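The boring rules that keep a robot cell honest

I spent two days in August at Clumis, a small outfit that tests picking robots, and I came home with a notebook full of house rules. I'd gone expecting to write about clever grippers. What everyone wanted to talk about was clamps, tape and cable ties!

Rosalía Esteban runs the test room and wrote most of the rulebook, which she calls Plistberg (after the village where she finished it, on holiday, in the rain). It's short, it's blunt, and I think plenty of bigger labs could pinch it wholesale.

Fix it, mark it, leave it

Rule one is that the bin must be clamped before anyone starts a run. A bin that creeps a few millimetres over 400 picks will quietly spoil your numbers, and you'll blame the software for a week. Tape marks on the table stay put until the whole series is finished, even if they look scruffy. Rosalía is fierce about this – Fasil Gashaw once tidied one up and had to repeat 126 picks.

Awkward objects get their own rule. Every mixed bin needs something see-through and something shiny in with the easy coloured plastic, and you're not allowed to nudge them into kinder positions. I love this one. It's so tempting to cheat. 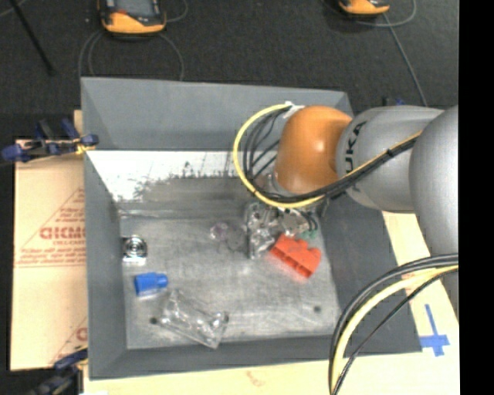
Cables are part of the robot

Gemechu Tamiru told me he checks the cables before he checks the arm, and after watching him for a morning I see why. Loops need enough slack for the wrist to turn, but they mustn't snag the bin walls or droop into the space where the gripper works. He moves the arm slowly through its full reach first, watching the loops and ignoring the gripper completely. Ties are looked at every morning and swapped after 3000 cycles, worn or not.

Then there are the handheld controllers. The Clumis rule is one person, one controller, and whoever has it says "moving" out loud before the arm does anything. I felt daft saying it. By the second afternoon I was saying it when I pushed my chair back.

Shengli Zheng thinks the rulebook could still lose a page, and he and Rosalía were arguing about which one when I left for my train.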